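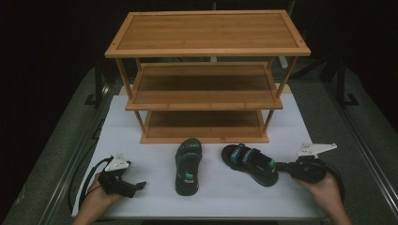

Three-tier bamboo shoe rack with a pair of black sport sandals

Ondby Bamboo Shoe Rack, Three Tiers

Home > Entryway > Shoe Storage > Ondby

If your hallway looks anything like ours did (boots behind the door, one flip-flop under the radiator, the other one who knows where), you're going to like the Ondby! It's a small, open rack with three shelves, light enough to carry upstairs under one arm, and it makes that first step through the door so much nicer.

We've stocked shoe racks at Grudow for years, metal ones, wire ones, the stacking plastic kind, and bamboo is still the one we keep taking home ourselves. The color is warm, the grain is different on every shelf, and it goes with just about any floor. Put it on dark tile and it glows.

What goes where

The top shelf is flat, so use it for whatever you like. Plenty of our customers keep keys and mail up there, or a plant (use a saucer, please, bamboo doesn't love standing water). The middle shelf is good for everyday sneakers and flats. The bottom shelf sits low, so save it for sandals, slippers and kids' shoes. Tall boots are happier next to the rack, on a tray.

One thing we get asked a lot is whether two racks can be stacked. Please don't. Side by side they look great, and a pair makes a handy bench-height ledge under a window, though it isn't made for sitting on.

Putting it together

The Ondby comes flat in one box with screws and a hex key. Lay the front posts down on a rug or blanket, attach all three shelves loosely, then add the back posts and tighten everything once it's standing up. If it wobbles, loosen the bottom screws, press down on the top shelf and tighten again. That fixes it nearly every time, even on our very crooked shop floor.

Looking after bamboo

Wipe it with a damp cloth and dry it right away. Grit is what scratches it, so knock the sand out of your sandals first. Once or twice a year you can rub in a little food-safe mineral oil, let it sit overnight and buff it off in the morning. Keep it a little way from heaters, and out of the shower room.

Goes well with

Zesmont boot tray, black or gray
Furukawa long-handled shoehorn
Grudow cedar blocks, bag of 50

From our customers

"Bought one for the mudroom and went back for a second for my daughter's closet. The finish is so smooth, no snags on my suede shoes. I did have to hunt for the hex key, which was taped under the lid of the box!"
Kornél Pálfi, April 15, 2018

Good to know

Material: bamboo, clear finish
Tiers: three
Assembly: needed, tool included
Use: indoors, dry rooms
Spare parts: screws, posts and single shelves can be ordered separately

Missing a screw? Write to us with your order number and we'll drop a set in the mail. Orders placed before noon go out the same day, except during our July break, when the shop is closed for a week and everything ships the Monday after.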